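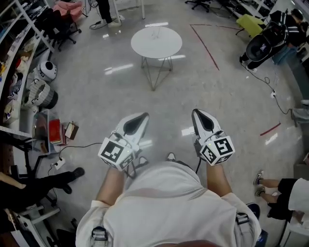 What changes for high school athletes who use the Stallix recruiting profile?
Self-reported times, heights and lifts will be shown separately from results checked by a coach or meet official, and college coaches will be able to filter out the unchecked ones.

24th April
By Muthoni Mfinanga

Stallix, the online profile service used by high school track and field athletes to contact college programs, has released a revised version of its athlete record. The update applies to all new profiles immediately. Existing profiles will be converted in batches, starting with schools in the Millwood district.

Under the old format, an athlete typed a personal best into a single field, and the figure appeared on the public page as entered. A coach reading the page had no means of telling whether an 800-meter time came from a state meet with electronic timing or from a practice run timed on a phone. The new format stores each result with four attributes: the event, the date, the timing or measuring method, and the source. A result with no source stays on the page but is marked "unverified" in gray type.

Verification can be done in two ways. The athlete can attach a link to the published results of the meet, which the system compares with the name and mark entered. Where no published results exist, a high school coach with a registered account can confirm the entry. Coaches cannot confirm results for athletes at other schools, and parents who also coach cannot confirm results for their own children.

The comparison is strict on marks and looser on names. A time must match to the hundredth of a second where electronic timing was used, or to the tenth for hand timing. Names are matched after removing accents, hyphens and middle initials. Entries that fail the name check go to manual review, and the athlete sees a "pending" label until the review is closed.

Stallix tested the format with 700 athlete profiles before release. According to the company's release notes, 171 of those profiles had at least one result that did not match the published record. Most of the differences were small. The notes list rounding of hand times, wind-aided sprint marks entered without the wind reading, and relay splits entered as open times as the main types of error. The notes do not say how many differences were in the athlete's favor.

Relay splits are now a separate category. A 400-meter split run from a moving start is usually faster than the same athlete's open 400, and the two will no longer share a field. Athletes who have only a split can still list it, but it will not appear in searches for open 400 runners.

Wind readings are required for the 100, the 200, the short hurdles and both horizontal jumps if the mark is to be shown as verified. A reading above 2.0 meters per second does not remove the mark. It is displayed with a "w" after the figure and sorted below legal marks. Meets that did not use a wind gauge produce marks labeled "NWI," for no wind information.

Makokha, the company that supplies the search tool used on the coach side, has added matching filters. A coach can now limit a search to verified marks, to electronic timing only, or to results from the current season. The default setting shows everything, with verified marks first. Saved searches made before the update keep their old behavior until the coach edits them.

The timing of the release has drawn some complaints. High school outdoor seasons are under way, and several coaches in the Millwood district have asked for the conversion to be held until after the final meets. Their concern is workload. A coach with a roster of 80 athletes may receive several confirmation requests per athlete when the profiles are converted, and each request has to be opened individually. Stallix says a bulk confirmation page is planned but has given no release date for it.

In the meantime, requests do not expire. An unanswered request leaves the result marked as unverified and has no other effect on the profile. Athletes may send one reminder per result, after a wait of seven days.

Field event athletes face a different problem. Many smaller meets publish only the winning mark, or only the top places, and a fifth-place discus throw may not appear anywhere online. For these athletes the coach route is the only one available. The system accepts a scanned event sheet as supporting material, although the coach still has to confirm the entry. Sheets should show the full series of attempts, the athlete's name, and the signature of the event official.

Implement weights and hurdle heights have also been added as required fields. This mainly affects throwers who compete with both high school and college implements during the year. A shot put mark made with the 16-pound college shot will now be listed apart from marks made with the 12-pound high school shot.

The update does not affect academic information, video links or contact settings. Transcripts and test scores remain self-reported, and the page carries a notice saying so. Video links continue to be checked only for whether they open.

Wenance, which runs the payment side of the service, confirmed that verification is included in the free tier. Paid accounts get no priority in manual review – requests are handled in the order received. The paid tier still adds message tracking and a larger number of video slots.

Athletes in the first conversion batch will get a notice in their account inbox listing every result that needs a source. They are advised to clear old or duplicate entries before sending requests to their coach. A deleted result can be restored from the account history page for the remainder of the season.

Profiles outside the Millwood district can be converted early by request, from the "Record format" tab under account settings. Early conversion cannot be reversed.

Last updated: corrected to state that reminders are limited to one per result, as opposed to one per athlete.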